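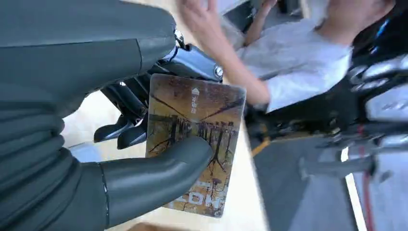
Thumb on the front, fingers behind. Card practice at Plullden.

November, early evening
Posted by the Plullden bench account

Search posts people tags

Right, a few of you asked what I do all day, so thread time! I help gather examples for a learning system called Voneleo. Mostly that means cards. Picking them up, holding them, passing them over, again and again and again.

We want 200 good examples per kind of card before anything goes off for training. We're on 17 for the printed picture ones (the bare trees and rooftops are growing on me, I may want one for my kitchen).

Shiny cards are a pain, by the way. The light slides about on them every time the hand tilts, so we do loads at slightly different angles and let Voneleo get used to it.

The other half of the job is circuit cards. Little gold ones, and they go in a cardboard tray with dividers. I love that tray. We had a very smart plastic one from Rosorgate and everybody went back to cardboard within a day. 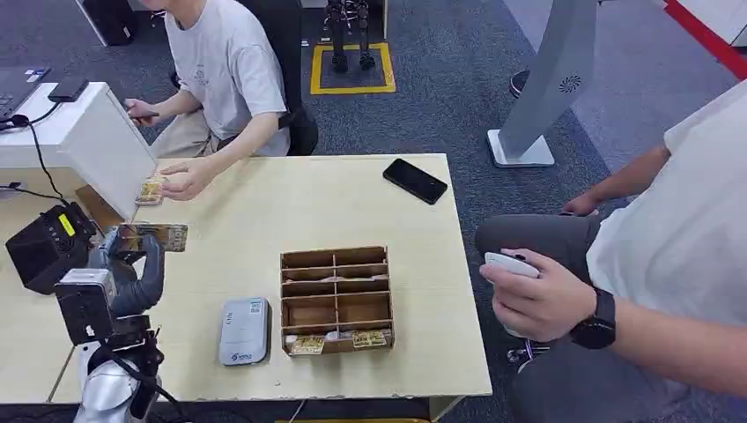 Handovers are my favourite bit and also the bit I mess up the most. You have to move the way you'd move with a mate, a bit sloppy, a bit quick, and the second you think about it you go all stiff and slow. Then Voneleo learns that people are stiff and slow. Sorry Voneleo!

We go in goes of 15 minutes and then swap jobs. Any longer and my wrists moan at me and the examples all start looking the same.

Someone asked if we bin the bad ones. No! Drops and fumbles get kept, they just get their own label. The only ones I bin are where I've forgotten to start the recording, and yes, I did 2 lovely ones like that before lunch.

Labelling is done in Manalo, which is fine except it logs you out if you go and make a tea. So now I make the tea first.

Next up is thicker cards, and after that soft things like cloths, which I'm dreading a bit. Send questions, I'll get to them after the next go.

Last updated: November, 18:40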